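Cleanup week, paper day

08/07/2025

Quick one tonight, I still have uploads running and I want to be in bed before they finish.

So the count is at 2,296 clips. Target for this round is 3,223, which Khang Thái picked and which I have stopped arguing with. Kitchen tables, living room floors, whatever people will let us into. The task is called "table tidy" in the sheet and it's exactly as glamorous as that. Pick up a thing, put it where it goes, let go, next.

Did crumpled paper most of today. I had been putting it off. Cartons are easy, cartons have sides. Paper you squeeze and it becomes a different shape, then you squeeze it again and it's a different shape again, and the model has to learn that this is fine and not a reason to back off and retry forever. The last version did that. Hovered over a napkin like it was a wasp. Ziad Darwish sent me the replay with no comment, just the replay.

Rules I gave myself, so I stay consistent:

One slow close per grab. No double pinching.
Big balls from the sides, small ones from above.
If it slips, keep recording. Slips are usefull.
Don't smooth the tablecloth between takes.

That last one is harder than it sounds. My hand just wants to do it. 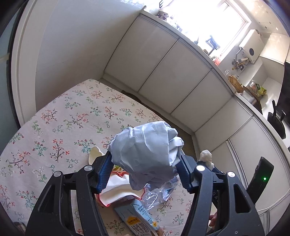
Also I am trying to leave more junk on the table now. Giang Giáp went through the first batch from Lerkonville and her note was one line, "too clean." Fair. We'd been putting one object on a bare surface and calling it a kitchen. So now it's milk carton, plastic packaging, cloth, all of it in there together, on a flowered tablecloth, with a bright window behind. Clear plastic is the one I worry about. It takes on whatever print is underneath it, and I have no idea yet what the model makes of that. Will know in October maybe.

Window light, same story. I used to pull the curtains everywhere. Lâm Đào says leave them, real houses have windows, and if a clip is hopeless she'll toss it in review. She tossed 12 last week. I thought it would be more.

Things that went wrong: forgot to start a new session after lunch, so 7 clips have the wrong house label. Fixed by hand. Wrist is sore, the thumb side, from holding a squeeze longer than I need to. Khải Lò tapes his. I might start taping mine. And I ran out of names for the paper categories so there is now a tag called "paper_ball_big_2" and I'm sorry to whoever inherits that.

Next up is cloth, which I like even less. Folded is ok, rumpled is a mess, and anything with a border I keep grabbing by the border becuase my eye goes there. Need to mix that up or the robot is going to think every towel has a handle.

Potgieter house tomorrow, early. Two flights of stairs and a dog. Uploads at 60 something percent. Going to bed anyway.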